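レシピの「少々」をどう訳すか　料理書翻訳者チュティマ・チャンタラシーさんに聞く

2021年6月10日

料理の本を訳すとき、チュティマ・チャンタラシーさんは材料表から手をつけない。最初に訳すのは作り方の動詞である。切る、刻む、そぐ、叩く、ほぐす。原文に出てくる動詞を全部抜き出して一覧にし、それぞれに日本語を当ててから本文に入る。

「材料は調べればだいたい分かります。分からなければ著者に聞けばいい。困るのは動詞です。フランス語で一語のところが日本語では何通りにも分かれるし、逆もあります。途中で訳語を変えると、読者は別の作業だと思ってしまう。だから先に決めます」

チャンタラシーさんはタイ語を母語とし、フランス語と日本語のあいだで仕事をしている。料理書の翻訳を始めて11年になる。それ以前は食品輸入の会社で、瓶詰や缶詰の裏に貼るラベルの文を作っていた。原材料名、保存方法、開封後の注意。決まった面積に決まった内容を入れる仕事で、文字の大きさにも規則があった。

「ラベルの仕事は好きでした。短いですから。でも、保存方法の文を書いていると、この人はこれをどうやって食べるのだろうと考えるようになる。ラベルには食べ方を書く場所がほとんどありません。それで料理の本のほうに移りたいと思いました」

最初の一冊は、出版社ブロストネスから回ってきた豆料理の薄い本だった。前の訳者が体調を崩し、途中まで訳された原稿を引き継いだ。引き継いだ原稿では、豆を「戻す」と「浸す」が混ざっていた。どちらも間違いではないが、同じ作業を指している。チャンタラシーさんは編集者に相談し、最初から通して直した。動詞の一覧を作る習慣はそのときについたという。

今回話を聞いたのは、マルセル・フルーリーさんの家庭料理の本の翻訳を終えたところだったからだ。サヴァックという谷あいの町で、フルーリーさんが母親や近所の人から聞き書きした料理を41品収めている。日本語版は来年の三月に、同じブロストネスから出る予定である。

原書には分量の書かれていない箇所が多い。「塩を手が知っているだけ」「牛乳を、粉が黙るまで」といった書き方がしてある。フルーリーさんは話した人の言葉をできるだけそのまま載せる方針をとった。原書の読者からも、これでは作れないという手紙が来たそうだ。

「粉が黙るまで、というのは困りました。最初は『粉気がなくなるまで』と訳したんです。料理の日本語としてはそれが普通です。でもマルセルさんに確認したら、少し違うと言われました。生地を混ぜているとき、木べらがボウルの中で音を立てますよね。粉が残っているうちはざらざらという音がする。それがしなくなるところまで牛乳を足す、という意味だそうです。耳で判断しているわけです」

最終的な訳は「へらの音がしなくなるまで牛乳を足す」になった。「粉が黙る」という言い方は、その章の前書きに一度だけ残した。

「残したい気持ちと、作れる文にしたい気持ちは両方あります。レシピの本文は手が汚れた状態で読むものです。粉だらけの手で、何だろうこれはと考えさせたくない。前書きは座って読むものなので、そこには置ける。私はそういう分け方をしています」

分け方についてはフルーリーさんと意見が合わないこともあった。フルーリーさんは、本文の中にこそ話し手の声を残したいと考えていた。二人は原稿を章ごとにやりとりし、電話でも話した。長引いたのは玉ねぎの章だった。

原文では、玉ねぎを炒める時間が書かれていない。代わりに「隣の部屋から誰かが何を作っているのか聞きに来るころ」とある。チャンタラシーさんは時間の目安を補おうとした。フルーリーさんは反対した。火の強さも鍋の厚みも家ごとに違い、時間を書けば人は時計を見る、時計を見ている人は鍋を見ない、という理由だった。

「それは分かるんです。私も自分で作るときは時計を見ません。ただ、初めて作る人にとって、あめ色の手前なのか、もっと先なのかは知りたいことだと思う。それで、時間を書かずに色を書くことにしました。『縁が茶色くなりはじめ、甘い匂いが台所の外まで出るころ』です。マルセルさんは、それならいいと」

日本語の料理書で育った読者には、すでに読み慣れた言い方がある。「しんなりするまで」「ひたひたの水」「落としぶたをして」。こうした言葉は短く、作る人にはすぐ伝わる。チャンタラシーさんも多く使う。使いすぎると、どこの国の料理の本なのか分からなくなるという心配もある。

「ひたひた、は本当に便利です。フランス語だと、水面が材料の高さまで来るように、と書かなければいけない。日本語は四文字で済みます。ただ、ひたひたと書いた瞬間に、読者の頭には煮物の鍋が浮かぶと思うんです。大根とか、里芋とか。サヴァックの家の、羊肉とかぶを煮ている鍋が、急に日本の台所に移ってしまう。それが悪いとは言いません。私は羊とかぶの料理では『ひたひた』を使いました。干しりんごを煮る料理では使いませんでした」

使い分けの理由を聞くと、少し考えてから、羊のほうは水の量を間違えると失敗するから、という答えだった。干しりんごは多少水が多くても、煮詰めればいい。

タイ語から日本語に訳すときは、また別の難しさがある。チャンタラシーさんの出身地の料理では、味を決める段階で「味見をして、足りないものを足す」と書いてあることが多い。何が足りないのかは書かれない。酸っぱさ、甘さ、塩気、辛さのどれかだと、読む人が分かっている前提である。

「日本の編集者からは必ず質問が来ます。足りないものとは何ですか、と。当然の質問です。でも著者に聞くと、その日のライムによる、という返事が来る。ライムが酸っぱい日もあれば、そうでない日もある。だから注を付けます。ライムの酸味には差があるので、まず半量を入れて味を見てください、と。原文にはない文ですから、訳注だと分かるようにします」

訳注の量は編集者によって考えが違う。ブロストネスの担当者は、一つの料理につき訳注は2つまで、という目安を持っている。それ以上になると、読者は本文より注を読むことになる。チャンタラシーさんはこの目安に不満はないが、守れないこともあると話す。

仕事は朝のうちに訳し、午後に作る。訳した料理を全部作るわけではない。手順に不安があるもの、訳文を読んで自分の手が動かなかったものを選ぶ。買い物の都合もあり、午後に台所に立たない日もある。
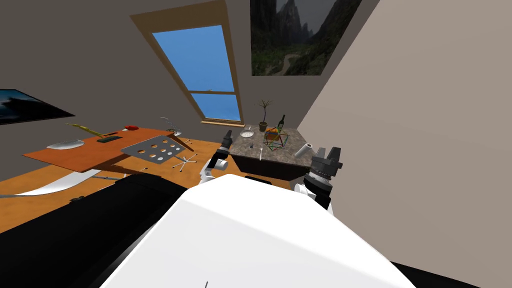
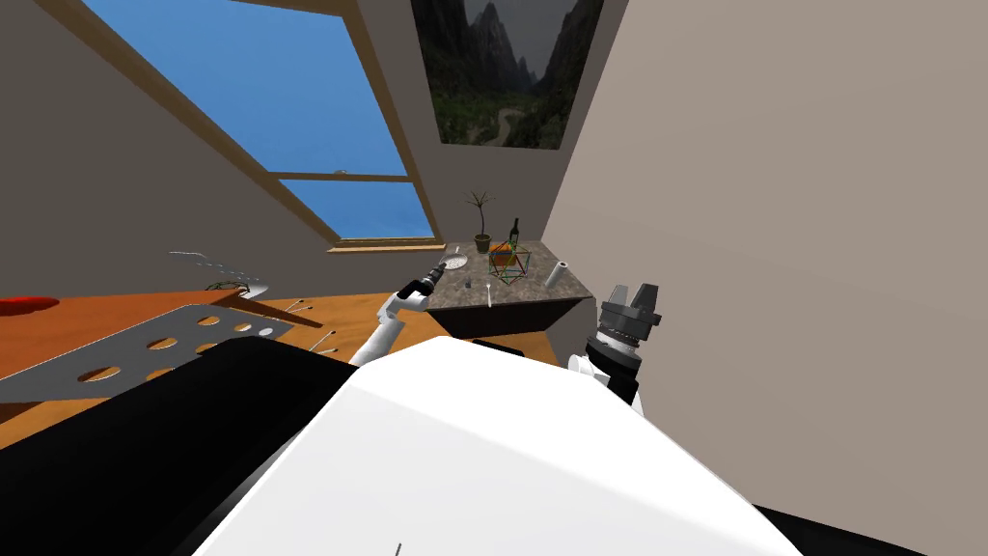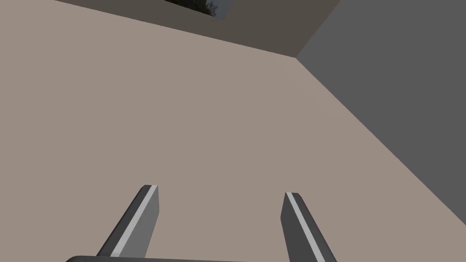 2枚目は、傾斜した天井に天窓のある部屋。

試作では、自分の訳文だけを見て作る。原文は別の部屋に置いておく。原文を一度読んでいるので完全に忘れることはできないが、手元に訳文しかないと、抜けているところが分かりやすい。

「『鍋に戻す』と訳した箇所がありました。肉を焼いて、取り出して、野菜を炒めて、肉を鍋に戻す。普通の文です。でも作ってみたら、私の訳文には肉を取り出すところがなかった。戻すと書いてあるのに、肉はずっと鍋の中にある。原文を見たら、原文にもないんです。マルセルさんのお母さんは、取り出すのは当たり前だと思って話さなかった。そういうことは、机の前では見つかりません」

この箇所は原書の編集者も見落としていた。フルーリーさんに知らせると、原書の増刷のときに直すという返事が来た。

手に入らない材料の扱いも、料理書の訳者がよく聞かれることの一つである。サヴァックの料理には、地元で「灰のチーズ」と呼ばれる、外側に灰をまぶした硬いチーズが何度も出てくる。日本では売られていない。似たものに置き換えるか、そのまま書くか。

チャンタラシーさんは、置き換えを本文の中ではしない。材料表には元の名前を書き、巻末に材料の説明をまとめて、そこに代わりになるものを挙げる。灰のチーズの項には、塩気の強い硬質のチーズなら大きく外れない、と書いた。

「本文で置き換えてしまうと、読んだ人は元が何だったのか分からなくなります。作らないで読むだけの人もいますから。料理の本は、作る人より読むだけの人のほうが多いんじゃないでしょうか。私の母もそうでした。料理の本をたくさん持っていて、そこから作ったものはほとんどない。寝る前に読んでいました」

逆に、日本で簡単に手に入るのに、名前のせいで遠いものに見える材料もある。原書に「貧しい人のアスパラガス」とあったのは、ねぎのことだった。チャンタラシーさんは材料表では「ポロねぎ」とし、太い長ねぎで作れることを添えた。料理名には原書の呼び方を残した。

数字の換算についても聞いた。原書の分量の一部は、カラヤニスという製粉所が昔配っていた計量カップを単位にしている。町の家にはたいてい一つあり、「カラヤニスで二杯」と言えば通じる。メートル法のカップとも、日本の計量カップとも容量が違う。

「マルセルさんが現物を一つ送ってくれました。へこんでいるので、どこまで正確か分かりません。へこんだ状態で何十年も使われてきたわけですから、へこんだまま量りました。粉を入れて量って、ならして、また量って。何度やっても少しずつ違うんです。粉は詰め方で重さが変わりますから。最後は真ん中あたりの値をとって、きりのいい数字にしました」

きりのいい数字にすることには、迷いがなかったという。半端な数字が並んだ材料表は、正確に見える。正確に見えると、読者はその通りに量ろうとする。もともとへこんだカップで量っていたものに、そこまでの細かさはない。

チャンタラシーさんが訳語に迷ったときに引くのは、辞書よりも古い料理雑誌だと話す。とくに使うのは『ムマノ』という家庭向けの月刊誌で、今は出ていない。古書店で見つけるたびに買い、手元に揃っている号はまだ一部である。

「ムマノの文章は、指示がはっきりしています。筆者が料理の先生なので、生徒が失敗するところを知っている。『ここで慌てて返さないこと』とか、そういう一行が入っている。フランス語の原文に、焼けるまで触るな、という意味の文があったとき、どのくらいの強さで書くか迷って、ムマノの魚の特集を読みました。それで『焼き目がつくまで動かさない』にしました。命令でもお願いでもない。日本語の料理書の文は、主語がなくて、現在形で終わりますよね。弱火で煮る。火を止める。あれは誰が誰に言っているのか分からない文です。でも作る人は、自分のことだと思って読める」

フランス語の料理書は、不定詞で書くか、読者に向けた命令形で書くことが多い。フルーリーさんの本はどちらでもなく、話し手の「私」で書かれている。私は玉ねぎを切る、私は待つ、という調子である。日本語で「私は」を繰り返すと重くなる。省けば普通のレシピの文に見える。

チャンタラシーさんは各料理の最初の一文にだけ「わたしは」を入れ、あとは省いた。漢字の「私」にするか、ひらがなにするかでも迷い、話し手に年配の人が多いことと、ページの見た目とで、ひらがなを選んだ。

「校正の人から、不統一ではないかという指摘が入りました。最初だけ主語があるのは変だと。説明して、そのままにしてもらいました。校正の人が言うことのほうが正しい場合が多いので、こちらの理由を書いて返すのは少し勇気がいります」

校正でのやりとりは今回も多かった。「煮込む」と「煮る」の使い分け、「にんにく一かけ」の表記、オーブンの温度を先に書くか後に書くか。オーブンについては、原書では手順の最後に「熱くしておいた竈に入れる」とだけある。作る人は、そこまで読んで初めて竈を熱くしておくべきだったと知る。日本語版では予熱を手順の最初に移した。この変更はフルーリーさんの了解を得ている。

「マルセルさんは笑っていました。あの町の家では、竈はいつも熱いんだそうです。冬は暖房を兼ねているので。だから予熱という考えがない。夏はどうするのかと聞いたら、夏は焼かないと言われました」

原書の目次は季節順で、焼く料理は秋と冬の章に集まっている。チャンタラシーさんは訳し始めたとき、このことに気づいていなかった。気づいてから読み直すと、春の章に入っている焼き菓子が一つだけあり、それは婚礼のための菓子で、そのためにわざわざ竈に火を入れるという話が前書きにあった。前書きの訳を直し、「わざわざ」という語を足した。

料理書の翻訳だけで生活できるかと聞くと、できない、と即答だった。食品会社の説明書や展示会の通訳も引き受けている。料理書は一冊に時間がかかり、試作の材料費は自分で持つことが多い。ブロストネスは今回、材料費の一部を出した。初めてのことだったという。

「ありがたかったですが、羊肉は高いです。同じ料理を5回作ったので、家の冷凍庫が羊でいっぱいになりました。近所の人にも配りました。配った人から、前に食べたほうがおいしかったと言われて、前というのはどれのことか分からなくて、聞いても本人も覚えていない」

五度作り直したのは、肉を焼くときの火加減の訳が決まらなかったからだ。原文には「陽気な火」とある。強火にすると肉の外側が焦げ、中火にすると水が出る。フルーリーさんに聞いても、陽気な火は陽気な火だという。薪の火の話なので、ガスのつまみには対応しない。訳文は「強めの中火」になった。

「面白みのない訳です。でもこれで作れます。陽気な火は、前書きにも入れられませんでした。その料理の前書きはもう長くなっていて、余地がなかった。どこかに入れたかったので、訳者あとがきに書きました」

あとがきの原稿を少し見せてもらった。火の言い方だけを集めた一段落があり、陽気な火のほかに、眠い火、夫が帰ってくるころの火、といった表現が並んでいた。最後のものについては、料理の種類から考えて弱火だろうと判断したが、話した人はすでに亡くなっていて確かめられない、と書き添えてある。

読者からの手紙やメールは、出版社を通して届く。多いのは材料についての質問で、次が誤植の指摘である。以前訳した本で、砂糖の分量が一桁多く印刷されたことがあった。正誤表を出すまでに、その通りに作った人から手紙が来た。

「怒っている手紙ではありませんでした。とても甘かったのですが、向こうの方はこういう味がお好きなのですね、と書いてありました。それを読んで、背中が冷たくなりました。外国の料理だと、間違いがあっても、そういうものかと思って食べてくださる。日本の料理の本なら、おかしいとすぐ気づくはずです。それから、数字は声に出して読み合わせています」

読み合わせは、原書と訳稿を並べて二人で行う。一人が原書の数字を読み、もう一人が訳稿を目で追う。今回はフルーリーさんが電話の向こうで原書を読んだ。分量の書かれていない料理では、フルーリーさんが「ここは数字なし」と言い、チャンタラシーさんが「なし」と答える。そのやりとりが続くところもあったそうだ。

フルーリーさんにも、電話で短く話を聞いた。日本語は読めないので、訳文の良し悪しは分からないという。

「チュティマからは質問がたくさん来ました。私が母に聞かなかったことを、彼女が私に聞くんです。それで母に電話をかける。母は、どうして今さらそんなことを、と言います。豆を煮る水を捨てるかどうかで、母と叔母が言い合いになりました。母は捨てる、叔母は捨てない。本には母のやり方しか書いていなかったので、日本語版には叔母のやり方も入れてもらいました。叔母は満足しています」

豆の煮汁についての叔母の意見は、日本語版では料理の末尾に小さな文字で入る。チャンタラシーさんは両方を作り、汁の色が違うことを確かめた。味の差は、ハムの骨を入れるとほとんど分からなかったという。

次の仕事について聞いた。タイの東北部の発酵食品を扱った本で、訳す方向はタイ語から日本語になる。動詞の一覧はもうできている。漬ける、寝かせる、仕込む、の三つをどう分けるかで止まっているところだという。

「タイ語では全部同じ動詞なんです。日本語にするには、何を漬けるのか、どのくらい置くのかで分けなければいけない。魚は『漬ける』でいい。もち米を混ぜたものは『仕込む』のほうが落ち着く気がします。青菜はまだ決めていません。高菜を漬けている知り合いに聞いたら、うちでは『漬ける』しか言わないと言われました。それなら全部『漬ける』でもいいのかもしれない」

瓶は買ってあるが、まだ何も漬けていない。梅雨のあいだは始めないほうがいいと著者に言われ、先に塩の章を訳している。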